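Still not sold on the arm

Three people have now asked me whether the arm "works" so I'm going to write it down once and point them here.

Short version: it moves. It goes where I tell it, mostly, and it closes when I tell it, always, whether or not there's anything worth closing on. If that's what you mean by works, then yes. I mean something stricter.

For those who missed the January post, I bought a used arm from a guy in Furkdale who was clearing out his garage. I paid 400 for it with the power supply and a box of cables, two of which fit. The controller board is a Kirko, the cheap one, and the gripper came from a different machine altogether, so the first month went into making an adapter plate and then making it again with the holes in the right place. Américo Torres, who has the bench next to mine at the Lakport shop, cut the second plate for me and has been polite about the first.

The camera is on the wrist. I was against this. My feeling was that a camera up on a post would see the whole pile and stay out of the way, and a camera on the wrist would spend its life looking at its own gripper. Américo's view was that the post gets bumped and then you calibrate again, and again, until you give up and take up woodturning. We did the post first. It got bumped. So, wrist.

The job I picked is toys out of a basket. Every demo video you've ever watched uses wooden blocks on a white table, nicely spaced, and the arm picks them up like it's setting chess pieces. I've got nothing against blocks, but I've never had to clean up after a child who owned only blocks and left them in a grid. 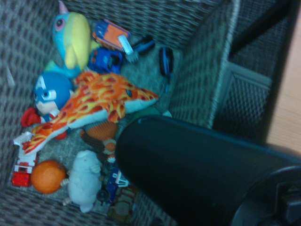
Soft things are the trouble. A hard toy truck has edges, and edges are something the software can get its teeth into. A plush shark is a different animal. It sags over whatever is underneath, its outline has nothing to do with how it will lift, and when it's covered in flames the color segmentation decides it's several small objects and tries to grab one of the flames. I watched it do that for most of an evening.

Then there's the bird, which the detector calls a ball when it's feeling confident and a shoe when it isn't. I could train it on the bird. That's the advice on the Abbasi forum for pretty much everything: more training images. I went and did it, too. I have 2207 labeled pictures on a drive now and my wrist hurts. Scores went up. Then I stirred the basket with my hand and they came back down, which makes me think what I'd built was a very good memory of one pile.

The last proper test went like this. Nine picks, starting from a fresh stir each time. It got seven off the bottom of the basket and up over the rim, and I was ready to be impressed until I went through my notes. Four of those were the same little fire truck. It likes the fire truck. The ladder gives it nice straight lines and it goes straight for it, like me with the one good screwdriver. I don't think you get to say you've sorted a basket when what you've done is find the easiest toy in it over and over.

The rim is its own problem. It's padded, it leans, and the planner treats the whole basket as a rigid box because that's the only shape I had the patience to draw. So the arm gives it either far too much room or none, and on the bad ones the basket comes along for the ride. I've clamped it to the bench for now — yes, that's cheating, and no, I'm not taking the clamp off until the path planning is better.

I know what some of you will say, that a suction cup would fix it. Try a suction cup on something crocheted and get back to me.

Next up is slowing the approach down and having it back off when the motor current climbs early, so it can at least tell squashing from holding. Américo thinks that's a weekend. He thought the adapter plate was an afternoon. I'll post the current traces once I have some that aren't mostly noise, and if anyone has a Kirko board that doesn't reset when the gripper stalls, I'd like to know what firmware you're running.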